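Navbridge Episode Tools, reviewed after two months of table work

Posted 17th July

Navbridge makes a desktop program for sorting, trimming and labeling manipulation episodes before they go into training. I bought a single seat to replace a pile of scripts that only I could run. My data is mostly tableware: plates, bowls, stacking and unstacking, two hands.

Setup took around 20 minutes on a plain Linux desktop. It reads the usual log formats and lines up video with pose and jaw width on one timeline. You set a clock offset per device and it remembers it. My old scripts did the same thing, but I had to edit a file by hand every time.

The trimmer is the best part. It suggests a start and an end from the jaw width and the speed of the wrist, and you drag the marks if you disagree. On single-hand episodes I left most of them alone. With two hands it often picks the wrong one to follow, so a plate held still on one side gets marked as idle time. There is a setting called "either hand moves" that fixes most of this. It should be the default.
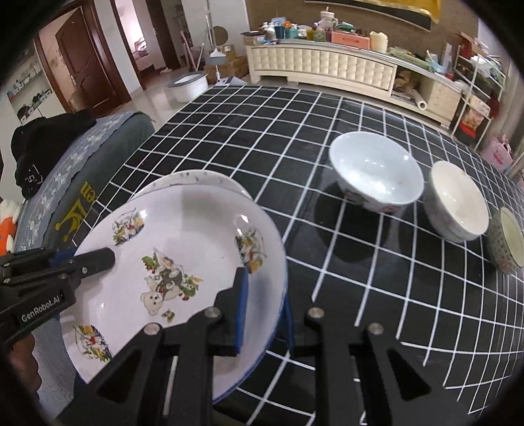
Object masks are weaker. The bundled model does well on plain bowls but splits a plate with a printed design into several parts, and it sometimes takes a reflection on a shiny tablecloth for a second dish. The lens profile matters too. With the pinhole setting, masks near the border drifted badly. After I loaded a fisheye calibration they stayed put. The manual covers this in one paragraph near the back.

Speed is fine. A batch of 200 episodes exports overnight on my machine. Version 2 crashed on long files, and the July update cured that for me.

I also tried Trimeck, which has better masks and a much slower timeline. Mekument's labeler is cheaper but won't show both wrists at once, so I sent it back.

Good: timeline, trim suggestions, saved clock offsets, clean export.
Bad: masks on patterned dishes, thin manual, no undo after a batch export.

I'd give it 6 out of 10 for masks and a good deal more for everything else. I'm keeping the seat. If you only collect with one hand, the free viewer may be enough.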